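Print this page | E-mail this page

Kelliver Residential Laundry Guide
Section 3: Loading, Drying and Finishing

This section applies to the Kelliver washer and dryer pairs installed in the shared laundry rooms at Berkden House and Ouellet Court. Residents should read Section 2 (Sorting and Stain Treatment) before using the machines for the first time. Questions may be directed to the Residence Office, attention Beryl Garside.

3.1 Before You Load

1. Check that the drum is empty. Items left by another resident should be placed in the basket on the shelf above the machine.

2. Empty all pockets. Coins, pens and lip balm are the usual causes of damage to both clothing and machines. Pay particular attention to the inside pockets of jackets.

3. Close zippers and hook fasteners. Leave shirt buttons undone, as buttoned shirts pull at the buttonholes during the spin.

4. Turn dark items, printed items and knitwear inside out.

Note: Bath mats with a rubber backing must not be washed or dried in these machines. The backing breaks down and blocks the drain filter.

3.2 Washing

1. Place items in the drum one at a time. The drum should be no more than three-quarters full.

2. Add detergent to the drawer marked 2. Do not pour detergent directly onto clothing. Powder and liquid may both be used, but not in the same load.

3. Turn the dial to the required program. Everyday is suitable for most cotton and mixed fabrics. Delicate should be used for wool, silk and anything with lace or beading.

4. Press Start. The door will lock. It remains locked for 2 minutes after the end of the program, and it should not be forced during that time.

Caution: Chlorine bleach is not permitted in the shared machines. Residue may affect the next person's load.

3.3 Drying

1. Clean the lint screen. Pull it straight up, roll the lint off with your fingers, and push the screen back until it is fully seated. The dryer will not start with the screen out.

2. Shake each item before placing it in the drum. Sheets should be dried separately from clothing, which otherwise becomes wrapped inside them and stays damp.

3. Select the heat level shown on the care label. Where the label cannot be read, use Low.

4. Remove the load as soon as the signal sounds. Cotton left to cool in the drum will crease.

Caution: Do not dry any item that has been in contact with cooking oil, paint thinner or gasoline, even if it has been washed. Such items may catch fire.

Note: A full load of towels may require a second cycle. Residents are asked to limit themselves to 2 consecutive cycles when others are waiting.

3.4 Finishing and Folding

1. Allow heated items to cool for a few moments on a clean, flat surface. Metal zippers and snaps can be hot enough to burn.

2. Smooth each garment by hand from the center outward. Fold the sides in first, then bring the lower part up, until the garment is close to square and lies flat.

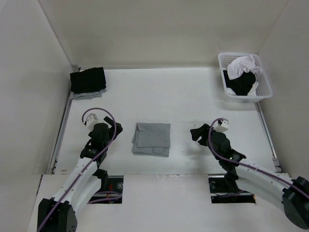 3. Stack heavier items at the bottom and lighter ones on top. Knitwear should be stored folded, as hangers stretch the shoulders.

4. Wipe the folding surface and return any borrowed baskets to the shelf.

3.5 Faults and Reports

If a machine stops during a program, turn the dial to Off, wait 3 minutes, and start again. If it stops a second time, hang the red tag on the door handle and complete a fault slip. Slips are collected each morning by Anderson Vasconcelos. Residents must not open the rear or lower panels under any circumstances.

Related items
Section 2: Sorting and Stain Treatment
Section 4: Ironing Room Rules
Laundry Card Replacement
Lost Property
Laundry Room Hours from September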